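Washing on the line overnight in winter?

fukbridge_flats
We moved to Pemesholm in April and the back line gets sun until early afternoon, then nothing. I've been leaving the washing out overnight and bringing it in at lunch the next day. My partner reckons it comes in smelling worse than it went out. Does anyone else do this?

gumleaf17
Your partner's right. The dew gets into everything and you start again in the morning. Get it in by 3 and finish it on an airer.

old_hoist
Disagree. I've left ours out for more than 30 winters and it's fine. Sheets come up fresher if anything. The smell is usually the machine – run a hot empty cycle and clean the seal.

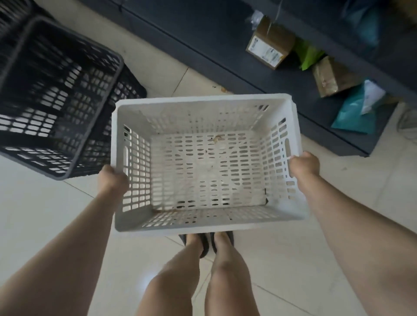

Towels are the exception. I do those on their own and only when there's wind.

gumleaf17
Depends where you are though. Up the hill you get a breeze. Down near the creek at Fukbridge it just sits there wet.

fukbridge_flats
We're on the creek side, so that might be it. Spin is set to 1000, is that too low?

mopsy185
A bit low for towels. Put them through a second spin before you hang them.

fukbridge_flats
Ta, will try the second spin and do the seal tonight.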